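Setting Shaft Alignment with a Dial Indicator

Lock out the drive before you start. Clean the coupling hubs and remove any burrs with a fine file. Check for soft foot first: loosen one mounting bolt at a time and watch the indicator. If a foot rises more than 0.002 inch, shim it and check again.

Clamp the indicator bracket to the stationary hub and set the plunger on the rim of the other hub. Zero the dial at 12 o'clock. Turn both shafts together and record a reading every quarter turn, 4 in all. The two side readings should add up to the same value as the top and bottom readings.

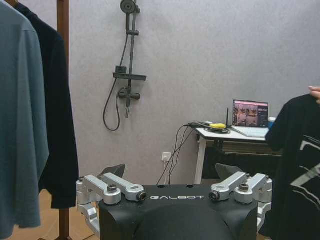 Bracket sag must be subtracted before you work out the shims. Measure it on a length of stiff pipe, with the same bracket at the same span — sag changes quickly with reach. Correct the vertical offset first, then the horizontal.

Use no more than 4 shims under any foot. Tighten the bolts in a cross pattern, then repeat the full set of readings. Write the final values in the machine log.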